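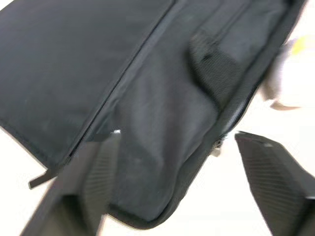

Lulik Reading Rooms
Progress report to the Castillo Fund, 1st June

We are past the halfway mark of the grant and it has been a really good stretch! The home-loan service now reaches 43 households in the villages above Uvadberg, and between them they have borrowed 1492 books and audiobooks. Large-print crime novels go out fastest by a long way, followed by cookbooks and (a surprise to us) poetry.

What your money paid for

Most of this period's spending went on stock. We bought new large-print titles in two batches and replaced the audiobook discs that had become too scratched to play. The rest covered fuel and the rent on the Lidier storeroom, where we sort returns and make up the next round of loans. We spent a little less on fuel than planned, and with your agreement we'd like to move the difference into audiobooks. Requests for those keep climbing.

How the rounds work now

We started with one long route and it was too much for a single day, so in spring we split it in 2. The northern round covers the farms and the upper road, and the southern one takes in the old mill houses and everything down to the bridge. Drivers get time to sit and talk about what people liked, and that has made our choices far better — several readers who used to send back half their books unopened are now asking for more by the same author.

We also opened 7 reading afternoons at the Lidier hall. Attendance was thin at the first and lively from then on. People bring their own cake, argue about endings and stay past closing time, and we love it.

What has been harder

The catalog is still behind. Donated books arrive faster than we can enter them, and the shelf marks on the older stock don't match the new list. We have set aside the quieter weeks of August to put this right. The upper road was also closed for part of the winter, and readers there missed a round. We now leave them extra titles before the snow.

Next steps

Finish the catalog, add a short route on the far side of Uvadberg, and try out a shared book list for the reading afternoons. Full accounts follow with the final report.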